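4 Setting up waste stations and collection rounds

This section covers the set-up of desk-side, floor and kitchen waste stations in Kivance, the entry of collection rounds, and the first weigh-in. Complete section 3 (Site and floor plan) before you start. Changes to stations made without a current floor plan are accepted by the software but do not appear on the round sheets.

4.1 Before you begin

You will need:

An account with the Site Editor role or higher
The floor plan reference for each level
Printed station labels (label stock 2 or label stock 9, see 4.4)
A platform scale with a valid calibration sticker
The waste contractor's stream list for your municipality

The stream list determines which materials may share a bin. Lists differ between municipalities and are revised without much notice. Do not copy a stream list from another site, even one served by the same contractor.

Note: Sites moved over from the older Pandau register keep their original station numbers. Do not renumber them. The history is attached to the number and is lost if the number changes.

4.2 Station types

Kivance recognizes four station types.

Type D – desk-side. One small open container, no lid, no liner unless food waste is permitted. Emptied by the occupant or by the cleaner, as set in 4.5.

Type F – floor. Two or more containers side by side, fixed or on a common base, in a corridor or open area.

Type K – kitchen. Any station within a room marked Kitchen or Lunch Room on the floor plan. Must include an organics container with a lid.

Type S – secure. Locked console for confidential paper. Covered in section 7 and not dealt with here.

A container that does not fit one of these types is entered as the nearest type, with a comment. Do not use type F for a single container. The round sheet assumes at least two openings and will print a blank line for the second.

4.3 Placing desk-side stations

1. Open Stations, then the level you are working on.

2. Select Add and choose type D.

3. Click the desk position on the plan. The marker turns grey until the station is saved.

4. Enter the container volume in litres. Use the volume stamped on the base or given on the supplier's sheet. Do not estimate from the outside dimensions of tapered containers.

5. Choose the body: solid, perforated or mesh.

6. Choose the stream. For perforated and mesh bodies the list is limited to dry streams (mixed paper, dry general).

7. Save. The marker turns green.

Open containers without a lid are quick to use and easy to inspect, and they account for most type D stations in the average office. They also collect whatever is in the occupant's hand at the time. Fruit, tea bags and half-finished cups are the usual contaminants in paper bins, and one piece of wet food will spoil the contents around it.

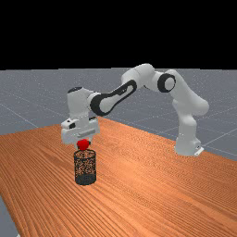 Where food is eaten at desks, there are two accepted arrangements. The first is to leave the desk-side station as a dry stream and place a type K or type F station with an organics container within 15 metres' walking distance. The second is to change the desk-side station to general waste, fit a liner and move it to a daily round. The first gives cleaner paper. The second costs more in liners and labour and should be kept for rooms where staff cannot leave the desk, such as dispatch or reception.

Caution: Do not set an unlined mesh body to organics or general waste. Liquids pass through to the floor covering. Kivance blocks this combination for new stations but does not correct it on imported ones. Run the report Body/Stream Conflicts after any import.

Measure walking distance along the route a person would take, including around partitions. The straight-line tool on the plan is provided for labels only.

4.4 Labels

Label stock 2 is for flat surfaces and lids. Label stock 9 is for curved or open-weave surfaces and comes with a tie-on tag. Adhesive labels do not hold on mesh and should not be tried.

1. Select the stations to be labelled. Hold Shift to select a range.

2. Choose Print labels and pick the stock.

3. Load the tray face down. Print a single sheet and check the colour against the stream list. Blue and grey are easily confused on low toner.

4. Print the remainder.

5. Fix each label on the side facing the user, within a hand's width of the rim. On type F stations put the label on the backboard as well, at eye level.

6. Scan each label once with the handheld. The station is not live until it has been scanned in place.

Note: Stations with a saved marker but no scan are shown with a dotted outline. They are left off the round sheet. If cleaners report a bin that is never on their list, check for a dotted outline before anything else.

4.5 Collection rounds

A round is an ordered list of stations emptied on one trip. Each station may belong to one round per stream only.

1. Open Rounds and select New.

2. Give the round a name of up to 15 characters. Use the level and the stream, for example L3 PAPER. Do not use the name of the cleaner, as rounds outlast rosters.

3. Set the frequency. Organics must be daily on working days. Mixed paper may be weekly where desk-side stations are no more than two-thirds full at collection.

4. Drag the stations into walking order, beginning at the service elevator.

5. Set the drop point. This is normally the loading dock cage.

6. Choose who empties type D stations: Occupant or Cleaner. If you choose Occupant, type D stations are dropped from the round and an occupant notice is printed instead.

7. Save and print one test sheet.

Walk the test sheet with the cleaner who will use it. Plans rarely show which doors are locked after hours, and a round that looks short on screen can double back twice. At the Urkside building the first version of the level 2 round crossed the same fire door nine times. Vimala Salian in building services reordered it on foot in one evening and the sheet has not needed changing since.

Caution: Changing the drop point of a live round closes the current weigh period. Make the change after the day's weights have been entered, never before.

4.6 Occupant notices

If type D stations are emptied by the occupant, each desk must receive a notice before the round goes live. The standard notice states the stream, the location of the nearest type F station, and the contact for replacement containers. Bilingual notices are selected under Site, Languages.

The text may be edited but the stream name must match the label exactly. "Paper" on the notice and "Mixed paper" on the label will be read by a fair number of people as two different bins.

Allow a week between the notice and the change. Expect a rise in contamination during the first two weigh periods – this settles, and targets should not be adjusted on the strength of it.

4.7 First weigh-in

The first weigh-in sets the baseline for all later reports. Do it in a normal working week. Avoid August and the last two weeks of December, when attendance is too low to be useful.

1. Place the scale on a hard, level floor. Carpet will give a low reading.

2. Switch on and wait for the zero. If the display drifts, see section 9.

3. Set the tare using an empty collection cart of the type in use. Repeat if a different cart is used for any stream.

4. Weigh each stream separately at the drop point. Enter the figure in kilograms to one decimal place.

5. Open one bag per stream over the sorting tray and record the contaminants by category: liquids, food, film plastic, other. Wear cut-resistant gloves.

6. Enter the condition as Clean, Acceptable or Rejected. A rejected load is still entered at its full weight and is then reassigned to general waste by the software.

7. Sign the sheet and have a second person sign it.

Do not leave out a bad day. A baseline made up of selected loads will make every later result look worse than it is.

As a check on scale, the Lindemann offices recorded 3167 kilograms in their baseline period, nearly half of it paper. A site of similar headcount that reports a tenth of that has probably entered its weights in tonnes.

4.8 Common faults

Marker stays grey after saving. The volume field is blank or contains a comma. Enter a point as the decimal separator.

Error 15, stream not available. The stream list has expired. Load the current list and save the station again. Stations saved under the expired list are not affected until they are next edited.

Station printed twice on the round sheet. It has been added under two streams. This is correct for type F. For type D, delete one entry.

Handheld will not read the label. Clean the label, then check for glossy lamination. Tie-on tags should hang flat. If the tag has curled, replace it.

Weights present but no totals. The weigh period is still open. Totals are calculated when the period closes.

Organics container missing from a type K station. The room was reclassified on the floor plan after the station was entered. Delete the station and add it again. Editing the type will not bring the container back.

4.9 Record of changes to this section

23 December 2020. Body type added to 4.3, step 5. Step 6 now limits streams for perforated and mesh bodies. Walking distance wording clarified at the request of Henrike Harms. Label stock 9 replaces the former clip-on holder. Reviewed by Dirk Vogler.

Continue to section 5, Contractor pickups.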